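About Devel

We write the software that tells robot arms what to do next. If you've found your way to this page you probably have an arm already, or you're about to buy one, and somebody has asked you to make it do something useful by September. You're in good company, and we're glad you came!

Devel began as a planning library called Bramwell, which a few of us wrote in the evenings to get out of hand-coding waypoints for every new job. It took a scene and a goal and gave back a path that didn't hit anything, most of the time. People asked to borrow it, then they asked for help with it, and after a while the helping had become a company.

Most of our days still go on pick and place. It sounds a small thing until you try to do it 300 times running, with the part lying a little differently each time, and we've grown rather fond of how much there is to learn from a block and a bowl.
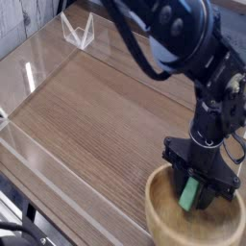 A green block held just inside the rim of a wooden bowl.

Bramwell is still with us and now does all our motion planning. Next to it sits Stosell, our perception layer, which works out where things are and how sure it is about them — that second part took us far longer than the first. Dalorier is the newest of the family. It is the tool our engineers keep open all day, and it lets you replay a run, step through what the planner was thinking and change a parameter without restarting everything. It has 419 automated tests at the moment, and almost all of them were written the morning after something went wrong.

We try every release on a real arm before it goes out. Simulation gets us a long way, but a gripper reaching down into a bowl has to keep clear of the rim, and we like to watch that with our own eyes.
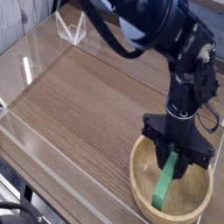 Working with us

There are 24 of us these days, spread over 4 small teams that swap desks more often than is good for the cabling. New customers usually start with a short call and a recording of the job they have in mind, shaky phone footage very much included. We'll tell you plainly if we think our tools will suit it, and if they won't, we're happy to talk through what might.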